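Automated sorting at the Erkomier returns center

Sorting automation is the handing over of "which bin does it go in" work to a robot arm. I worked the returns bench at Erkomier before and after the change, so this entry leans on what I know (and yes, I liked the old bench!). 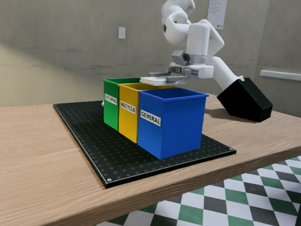 Robot arm holding a flat white piece over the sorting bins.

We used to put nearly 3,000 pieces a shift through our own hands – my wrists remember every one.
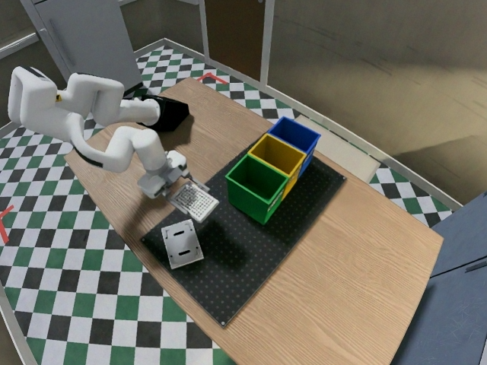
Once Sterkano had set up the cells, most of us moved over to checking and exceptions, which meant more screen time and a lot less lifting.
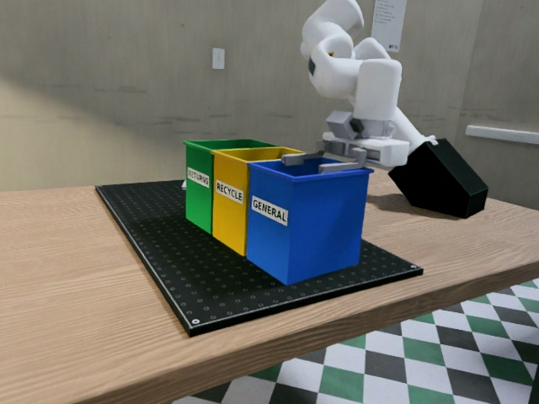
Tanko Tamuno remembers it less fondly and says the bench was where people talked, and the checking desks are 50 feet apart.

Pay stayed the same, but new hires now get 70 hours of training.
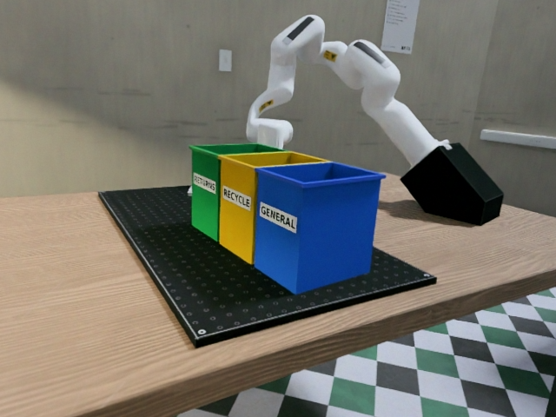
Bins labeled RETURNS, RECYCLE and GENERAL, with the arm behind them.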